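About Us

Clesten is a small test bench outfit in Trostmont. We try out grippers, arms, cameras and controllers for people who have to buy them and don't have the time to find out the hard way. Small shops mostly. A few schools. One candle maker who keeps coming back.

Started by Mieke Desmet and Pouran Fallahi, who met at Mac Giolla, where they both fixed packing lines. Mieke did the mechanical side, Pouran the controls. Too many grippers bought off a spec sheet, too many sent back. They left in January with one bench and a list of 166 questions customers had asked them over the years that no data sheet answered. The list is still on the wall. We're getting through it.

What we do, short version: you tell us what you need picked up, we try it with more than one kind of finger, more than one camera position, and you get a plain report. Numbers, what slipped, what got marked, what we'd buy with our own money. No sales commission from anyone, ever.

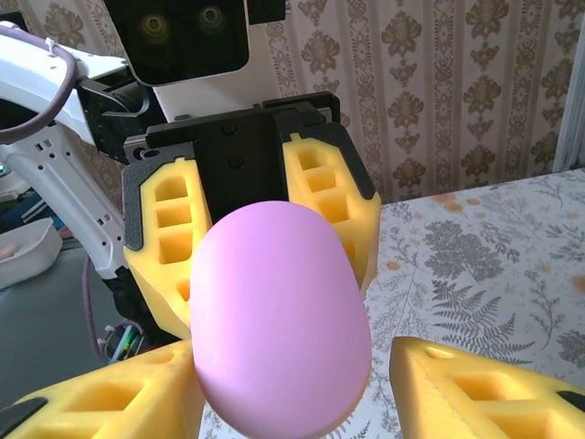 Soft fingers are most of our work right now. Everyone asks for them and everyone asks the same thing, which is how soft. Depends on the wall thickness and the cell shape, and on how much backing you give them. The yellow foam ones with the rectangular cutouts are the set we've spent the most hours on, and you can see how they sit against a smooth pink egg shape, one on each side, with thin black plates along the backs. Without a stiff back a foam finger folds when you don't want it to. With one it still gives at the front. We compare that against plain rubber pads and against a hard printed jaw, same object, same arm, same speed. Egg shapes are mean. Narrow at the top, so anything you squeeze there wants to ride up and off. If a finger is OK with an egg it's usually OK with a lot of other things, though not with anything heavy, see the Tamwood report for that.

Every finger set gets 1000 closes before we write a word about it. Foam changes a lot early on and then settles, and we'd rather you hear about the settled version. We log grip width, motor current and any drops, then swap to the next set and start over. Its slow. Mieke runs the mornings, Pouran takes over after lunch and usualy redoes whatever Mieke had taped in place. 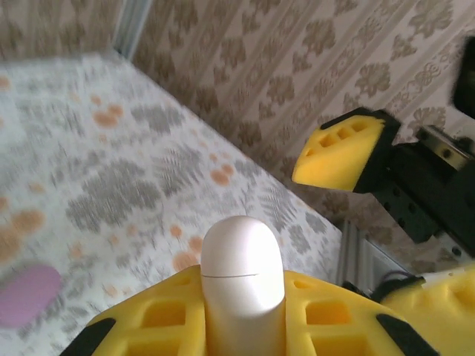 After the closes come the mixed objects. Short, tall, round, boxy, things with lids. We start with our own standard set and then add whatever you mailed us. If your part is fragile send us extras. If it's expensive call first.

Two arms or one is the other big topic. Two arms cost more, take longer to set up and need a controller that won't let them hit each other. They also let you hand a part across and regrip it, which a single arm can only do by putting the thing down. We've tested 3 controllers for paired arms so far. One was good, one was fine once Pouran rewrote the timing, one went back in its box. Names are in the reports, we don't hide them.

Cameras: we run them at the wrist and fixed, both, and compare. Wrist view is great close in and smears when the arm moves fast. Fixed view holds steady but the grippers block it right when you care most. Most customers end up with both and wish they'd budgeted for it. We'll tell you which one to get first for your job.

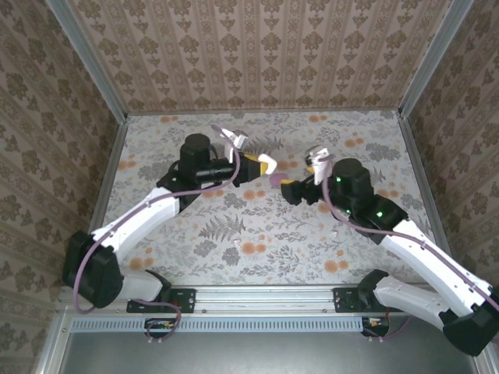 Do I need to bring my own arm?

Most customers don't. We test on our own bench arms and the results carry over well enough to pick a gripper. If your arm is unusual, or the mounting is, ship it and we'll bolt it up. Allow 2 weeks for that, more if the cables are odd.

Other stuff people ask. We don't do welding, painting or anything with food that's meant to be eaten afterwards. We don't build production lines, but we can point you to folks who do. We will sign an NDA, a short one. Reports are yours, publish them or don't.

Tamwood was our first paying job, and it's still the one we learned the most from. Wooden toy parts, sanded, every one a hair different. Foam fingers marked nothing but let the heavy blocks rotate. Hard jaws held everything and dented the soft pieces. Ended up with foam on one side and a firm pad on the other, ugly, works. Full write-up on the reports page.
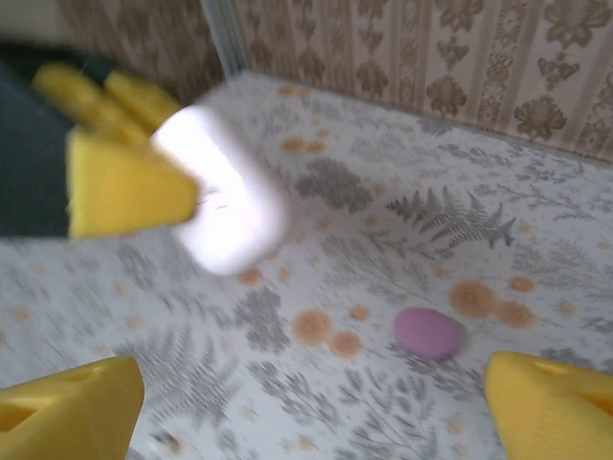 Yellow fingers on both grippers, a white piece held up and a small pink one on the cloth.

Open bench day is Saturday, March 7, 2026. Bring a part, we'll try to pick it up while you watch. Coffee yes, parking on the street. Write to Mieke for parts and quotes, Pouran for anything with a controller in it. We answer most email same day, slower if theres a test running.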